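**Dünnes Kabel bleibt nicht liegen, wie ich es aufwickle. Wie macht ihr das?**

Gefragt von Trudy Dunstan im Mai 2021 · Rubrik: Arbeitsplatz und Ordnung · 275 Aufrufe

Ich habe am Arbeitstisch mehrere dünne schwarze Kabel, die ich nicht ständig brauche, aber auch nicht jedes Mal aus der Schublade holen will. Bisher wickle ich sie über die Finger zu einem Ring und lege sie auf die Tischplatte. Das sieht fünf Minuten ordentlich aus, dann geht der Ring auf, wird oval, und das Ende mit dem Stecker steht irgendwo ab. Wenn ich etwas über den Tisch schiebe, nehme ich die Schlaufe mit.

Versucht habe ich bisher:

- Drahtbinder von der Brottüte. Halten, drücken aber ins Kabel.
- Gummiringe. Nach einem Sommer waren sie klebrig.
- die Kabelbox von Mahrous. Die ist für Steckdosenleisten gedacht und viel zu groß, die dünnen Kabel liegen darin als Knäuel.

Der Tisch ist von Jadwood, geölt, und ich möchte nichts hineinbohren. Kleben auf der Oberseite auch lieber nicht, weil ich schon einmal einen hellen Fleck im Öl hatte. Die Unterseite ist mir egal.

Gibt es eine Wickelart, bei der ein dünnes Kabel von selbst liegen bleibt? Oder muss man es immer zusammenbinden?

---

**Antwort von Cameron Pryor**

Klettband. Gibt es im Baumarkt von der Rolle.

> *Kommentar von Sebastián Henríquez:* Stimmt, beantwortet aber nur die halbe Frage. Wie dick ist das Kabel denn, und ist es dauernd irgendwo angeschlossen oder liegt es lose? Das macht beim Wickeln einen Unterschied. Ein Bild wäre gut.

---

**Nachtrag zur Frage**

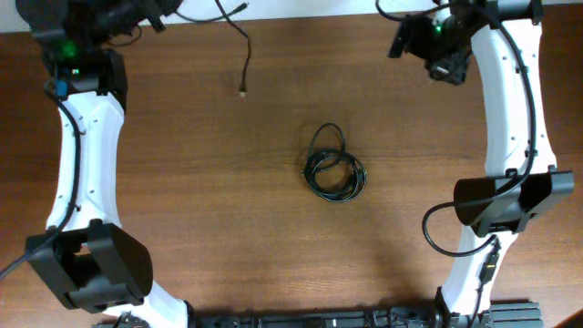
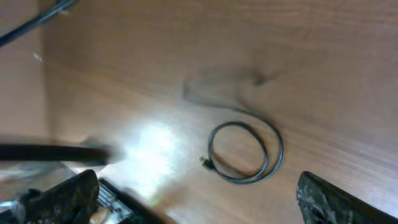 **Trudy Dunstan**

Auf beiden Bildern geht es um die dünne schwarze Schlaufe auf der Tischplatte. Auf dem zweiten sieht man sie besser, auch den Stecker am Ende. Die genaue Dicke habe ich nicht gemessen, es ist jedenfalls dünner als ein normales Netzkabel. Das eine Ende ist bei mir fast immer angeschlossen, ich wickle also nur das auf, was übrig ist. Insgesamt sind es neun solche Kabel, die meisten liegen im Moment in der Schublade.

Klettband habe ich noch nicht probiert, ich dachte, das sei für dickere Sachen.

---

**Antwort von Sebastián Henríquez** (von der Fragestellerin als hilfreich markiert)

Danke für die Bilder. Der Ring ist locker gelegt, das ist für das Kabel erst einmal in Ordnung. Eng gewickelt wäre schlimmer. Dass er aufgeht, liegt vermutlich am Drall.

Wenn man ein Kabel immer in derselben Richtung um die Hand legt, bekommt es mit jeder Windung eine Verdrehung. Bei einem losen Kabel kann das freie Ende mitdrehen. Ist die andere Seite angeschlossen, bleibt die Verdrehung auf dem Stück zwischen Anschluss und Ring. Ein dünnes, etwas steifes Kabel stellt sich dann auf oder zieht den Ring in die Länge. Dein ovaler Ring passt dazu.

Es gibt zwei Wickelarten, die das vermeiden.

**Wechselschlag**

1. Am angeschlossenen Ende anfangen und zum Stecker hin arbeiten. Vorher das Kabel einmal durch die Finger laufen lassen, bis es gerade hängt.
2. Die erste Windung normal in die Hand legen.
3. Bei der zweiten das Kabel mit der anderen Hand so greifen, dass der Daumen nach unten zeigt, und die Schlaufe beim Ablegen umklappen. Das Kabel läuft dann hinter der ersten Windung weg.
4. Abwechselnd weitermachen: normal, umgeklappt, normal.
5. Den Stecker am Schluss außen liegen lassen. Steckt man ihn durch den Ring, hat man beim Ausziehen eine Reihe Knoten.

Am Anfang geht das langsam. Nach ein paar Tagen denkt man nicht mehr darüber nach. Kabel, die jahrelang anders gewickelt wurden, sträuben sich zuerst. Die lege ich einen Tag lang ausgestreckt auf den Boden und fange dann neu an.

**Liegende Acht**

Einfacher zu lernen. Das Kabel in einer Acht auf den Tisch legen, die Kreuzung kommt in die Mitte. Der Drall der einen Hälfte hebt den der anderen auf. Dann beide Hälften aufeinanderklappen und an der Kreuzung binden. Bei kurzen Resten nehme ich immer die Acht, da lohnt sich der Wechselschlag nicht.

Zum Durchmesser: Ich gehe bei dünnen Kabeln nicht unter neun Zentimeter. Bei 14 liegt der Ring am ruhigsten. Das sind meine Werte von meinem Schreibtisch, eine Norm kenne ich dazu nicht.

Zusammenbinden würde ich trotzdem. Ganz ohne Band hält kein Ring, wenn man auf dem Tisch arbeitet. Cameron hat mit dem Klettband recht, nimm aber schmales. Die breiten Streifen mit 19 Millimetern sind für dünne Kabel unhandlich, man kann sie aber der Länge nach durchschneiden. Das Band am Kabel befestigen, und zwar am Kabel selbst und nicht um den ganzen Ring, sonst liegt es nach dem Ausziehen wieder irgendwo. Die meisten Bänder haben dafür einen Schlitz.

Nicht fest anziehen. Wenn sich der Ring unter dem Band noch etwas verschieben lässt, reicht es.

> *Kommentar von Trudy Dunstan:* Die Acht klappt auf Anhieb. Beim Wechselschlag verliere ich nach der dritten Windung die Richtung, aber ich übe. Danke.

> *Kommentar von Paora Mahuika:* Eselsbrücke aus dem Theater in Prencombe: »drüber, drunter« laut mitsprechen. Klingt albern, hilft bei Leuten, die es neu lernen.

> *Kommentar von Sebastián Henríquez:* Noch ergänzend, weil ich es oben vergessen habe: direkt hinter dem Stecker immer ein Stück gerade lassen und nicht schon dort mit der ersten Biegung anfangen. An der Stelle brechen die meisten Kabel zuerst.

---

**Antwort von Bogdan Bucur**

Ich würde die Schlaufe gar nicht auf dem Tisch lassen. Auf deinem zweiten Bild geht links eine senkrechte Holzfläche hoch. Wenn die zum Tisch gehört oder sonst dir, kannst du daran etwas aufhängen, und die Platte ist frei von den Ringen.

Ich benutze die Klemmhaken von Skirnska. Die werden über eine Kante geschoben und brauchen weder Schraube noch Kleber. Man muss vorher die Stärke der Platte messen, es gibt zwei Größen, und die kleine geht bei dickem Holz nicht drauf. Auf geöltem Holz habe ich ein Stück Filz dazwischengelegt. An einen Haken passen bei mir drei dünne Kabel, mit mehr wird es unübersichtlich.

Für das Ende, das angeschlossen bleibt, reicht eine Klebeschelle unter der Tischplatte. Die Stelle mit Spiritus abwischen und trocknen lassen. Auf Öl hält der Kleber sonst schlecht, auch unten. Ich habe die Schellen zuerst ohne Reinigen angebracht und sie lagen nach zwei Wochen auf dem Boden.

Was in der Schublade liegt, kann man einzeln in Papprollen stecken und beschriften. Das mache ich seit letztem September und habe seitdem nichts mehr entwirren müssen.

> *Kommentar von Cameron Pryor:* Bei Papprollen den Stecker nicht mit hineinstopfen, der knickt das Kabel am Ansatz.

> *Kommentar von Trudy Dunstan:* Die senkrechte Platte gehört zum Tisch. Ich messe nach und melde mich, ob der kleine Haken passt.

> *Kommentar von Bogdan Bucur:* Miss an zwei Stellen. Bei meinem Tisch war die Platte hinten etwas dicker als vorn.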